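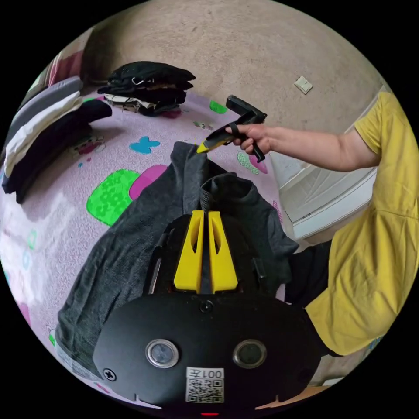 A Split Pea Soup That Holds Through Lunch Service

Godelieve Prins
16 March 2021
Reading time: 10 minutes

We use cookies to remember your settings. Accept | Manage choices

Project report, second-year culinary program, Clernitz

Summary

This project looked at the split pea soup served at Timen, the training restaurant at our school. The soup is good when it is first ladled out, but it gets thicker the longer it stands in the warmer, and by the end of lunch it is closer to a puree. Students on the line thin it with hot water from the kettle and the flavor goes with it. I tested four versions of the soup and compared them fresh and after a full lunch service in the warmer. The version with the peas cooked separately and partly blended was the one I would put on the menu. The version with potato was liked the most when fresh but held badly.

Background

Timen serves lunch on school days to staff, students and some people from the neighborhood. The menu is short: a soup, a salad, two hot dishes and a dessert. The soup is made in the morning by first-year students and put in the warmer before the doors open. There is no second batch. What is in the pot has to last until the kitchen closes.

I worked the soup station for most of the fall. Pea soup came up every other week in the menu cycle and it was the one I had the most trouble with. The tomato soup and the leek soup can be left alone apart from a stir. Pea soup keeps taking up water. The starch in the peas goes on swelling in the heat, and water is also lost as steam each time the lid comes off. The recipe card says "adjust with water as needed," and everybody adjusts differently. Some people add salt after the water and some do not.

My instructor suggested I make this my project after I complained about it. The question I set was: can the recipe be changed so the soup needs no water added during service and still tastes like the soup people order?

Ingredients

All the peas were green split peas from Van Beek, who supply the school with dry goods. I used one sack for all the tests so that the age of the peas would not be a factor. Old peas take longer to soften and I have had batches that never got soft at all.

The stock was the vegetable stock we make at school from onion, carrot, celery and leek tops. I made it in one pot, cooled it and froze it in portions. The house soup normally contains smoked sausage, but I left the sausage out of the tests. Sausage is added at plating anyway, and without it the vegetarian customers get the same soup.

For the bread on the side I used Grerura, a dark rye loaf we bake at Timen from our own recipe. It was not part of the test. The tasters had asked for something to eat with the soup.

Base recipe for one test batch

140 g green split peas
700 ml vegetable stock
One small onion, finely diced
One small carrot, finely diced
A piece of celery root, finely diced
A spoonful of sunflower oil
One bay leaf
Salt, black pepper
A small splash of cider vinegar at the end

Sweat the onion in the oil on low heat with a pinch of salt until it is soft but has no color. Add carrot and celery root and cook with the lid on until they start to soften. Add the rinsed peas, the bay leaf and the stock. Bring to a boil, skim, and turn down to a slow simmer. Cook until the peas fall apart when pressed against the side of the pot. Take out the bay leaf, season, and add the vinegar.

The four versions

Version A, house method. The base recipe exactly as on the card. The peas are cooked in the stock with the vegetables and the soup is stirred hard at the end so the peas break down. Nothing is blended.

Version B, soaked peas. The peas were soaked in cold water overnight in the refrigerator and drained before cooking. Split peas do not need soaking and the card says not to bother. My idea was that peas that had already taken up water would take up less in the warmer.

Version C, potato. Part of the peas was replaced with floury potato, cut small and cooked with the rest. A lot of home recipes do this. I expected it to be smoother.

Version D, peas cooked apart. The peas were simmered in part of the stock until completely soft, past the point where I would normally stop. Half of them were blended until smooth with some of their liquid. The vegetables were cooked in the rest of the stock. Everything was combined at the end and brought back to a simmer before going in the warmer.

How the tests were done

Each version was made on a separate morning, with the same pot, the same burner and the same diced vegetables. I cooked in small batches because I did not want to use up the restaurant's peas. Each batch was tasted once fresh and once after it had stood in the warmer, with the lid on, through lunch. I stirred when I would have stirred on a normal shift and added nothing.

To judge thickness I used the spoon and plate method we learned in first year. A ladle of soup is put in the middle of a cold flat plate, the plate is left for a moment, and you look at how far the soup has spread and whether a ring of clear liquid forms at the edge. It is a rough method. I had wanted to borrow the flow cup from the pastry kitchen, but bits of carrot block the hole.

The tasting panel had 10 people, a mix of students and kitchen staff. They got the soups in plain white cups without being told which version was which. I asked them to write down what they thought of thickness, texture and flavor in their own words, and to say if they would order it. I did not ask for scores. In an earlier class project we used scores and most people wrote the same number for everything.

Results

Version A was well liked fresh. The comments were mostly that it tasted like pea soup should. After service it stood up on the plate and did not spread at all. The flavor was still good but several people wrote that it was heavy, and one wrote "mashed peas." A skin had formed on the surface between stirs.

Version B cooked faster, which was useful to know. Fresh, it was thinner than A and had a cleaner, greener color. After service it had thickened, a little less than A but still too much. Some tasters found the flavor flat. I think this is because the soaking water was thrown away, though I did not test that separately.

Version C was the favorite when fresh. People liked how smooth it was and some thought there was cream in it. It was the worst one after service. It turned gluey and stuck to the spoon, and the ladle left a trail in the pot. I made this version a second time in case I had stirred it too hard, and the result was the same.

Version D was a bit thinner than A when fresh, and two of the kitchen staff said it could use more body. After service it was slightly thicker and, in my view, at its best. It still spread on the plate and there was no ring of liquid at the edge. The tasters liked that there were whole pieces of carrot and celery root in it. In the other versions the vegetables had mostly gone soft and disappeared.

Discussion

I had expected the soaked version to do best and it did not. The difference with D seems to be that the peas were cooked all the way before the soup went into the warmer. In the house method we stop when the peas fall apart, but the small pieces are still firm inside and keep swelling. If they are cooked past that point there is less left to happen.

Blending half the peas also matters. The smooth part holds the liquid in place so the soup does not separate, and the other half gives it some grain. I tried blending all of them once, outside the test, and it was too much like baby food.

The drawback of D is the work. It uses two pots and a blender, and hot soup in a blender is something first-years have to be watched with. The cup must not be filled to the top, and the lid has to be vented and held down with a folded towel. A stick blender in the pea pot would be simpler. The one at Timen was out for repair during my tests, so I can't say if the texture would be the same.

Cost is the same for all versions except C, where the potato makes it a little cheaper. The cooking time for D is longer, but the peas and the vegetables can be cooked at the same time on two burners, so it fits in the morning if the peas go on first.

Limits of the project

The batches were small. A large pot loses heat and water differently from a small one, and the soup in the middle of a full insert is stirred less. I would expect a full batch to thicken more slowly, but that is a guess. I also tested only one kind of pea. Yellow split peas are sometimes sent when green are out of stock, and in my experience they break down sooner.

The sausage was left out. At home my family puts it in the pot, where the fat and salt go into the soup – that would change the seasoning and probably the texture as well.

The panel tasted the held soup late in the day after working a shift, and some of them were hungry. I don't think this favored one version over another.

Recommendations for Timen

Change the recipe card to the method in version D. Remove the line about adjusting with water. If the soup does get too thick, thin it with hot stock kept beside the warmer, and taste for salt afterward.

Put the peas on before anything else in the morning, ahead of the onions and the bread.

Keep the vinegar for the last minute. I forgot it in one practice batch and the soup tasted dull, even with more salt.

Try the method with a full pot in April, when pea soup comes up for the last time before the spring menu. I have offered to be on the station that day. The revised card is with the kitchen office and a copy is taped inside the dry store door.

Thanks to the tasting panel, to the first-year students who diced a lot of celery root, and to the morning team for giving up a burner.

Get new student reports by email. Sign up for the newsletter.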